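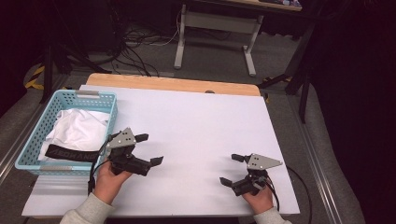
The Laundry Table, Drustmont

We set up the folding corner in July, after the 160th argument over where clean things go. The rule is simple: whatever needs folding waits in the blue basket, and whoever walks past it three times has to deal with it.

Light blue basket, two metal handle strips, one crumpled white cloth. The strap on top has white lettering on it and has no business being in the whites.

The white board covers most of the pale tabletop and gives us a flat place to fold. We have yet to agree on what folded means.

More from the house: Sanari shelves, Wivik coat hooks, the sock drawer (2004 to present).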